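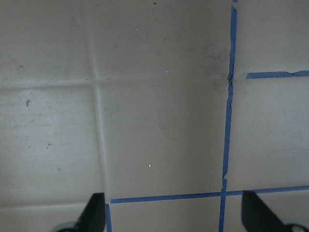

Is the sorting table ready to use?
Almost. The bays are marked out, the rules for what goes in them are agreed, and the sets themselves are two thirds of the way into their new boxes.

Ferri Toy and Game Library
Progress report to the Esstead Fund
May 20, 2020

What you paid for

The grant was $875, to turn the back room at Jilach Street from a place where board games go to lose their pieces into a place where they are checked, completed and sent out again. As of today we have spent most of it on lidded boxes, labels, a second set of shelves and tape. The tape was the cheapest item and has produced the most discussion.

The sorting surface

Our application promised "a clearly divided work area." We had in mind something with wooden dividers. The quote for wooden dividers arrived in April and we stopped having it in mind.

The divisions are now blue painter's tape on a pale gray surface, one section to a job: incoming, counting, missing parts, ready to box. The lines lean a bit. One of the long ones has a crease and a nick in it, and there are joins where one piece of tape was laid over another. A shorter line stops just before it meets its neighbor, so two of the sections are joined by a small gap. We have discussed closing the gap. It is on the list, below the shelves.

Tape has one large advantage over wood, in that we can change our minds. The first layout gave the missing parts section the smallest space on the table, which showed a touching faith in the public. It has been made larger.

The sets

There were 35 sets in the plan for this stage. Most are checked and boxed. The slow ones are the jigsaws, as expected, and Plikutora, as nobody expected. Plikutora is a tile game with two nearly identical shades of green, and the rule book (which we have in two editions) disagrees with itself on how many of each there should be. We have picked the thinner edition and are standing by it.

Each finished box gets a contents label inside the lid and a matching card for the desk. Borrowers will be asked to check the contents against the label when they bring a set back. We expect some of them to do it.

What has slipped

The second set of shelves is in the room but flat. One pack of brackets was the wrong size and the replacements are ordered. Until they come, finished boxes are stacked along the wall, and getting at a lower one means moving the ones on top – good exercise, but slow.

The lending cards are also behind. We printed 15 and then noticed the return line was missing, so those have become scrap paper and the corrected version is being set up now.

Next stage

Put up the shelves, finish the jigsaws, print the cards again with all their lines. We would also like to move 2 boxes' worth of spare dice and counters into small trays, which the remaining money should cover. If you would prefer we ask before spending on trays, please tell us and we will ask.

Receipts are attached in date order, apart from the one for the labels, which we are still looking for.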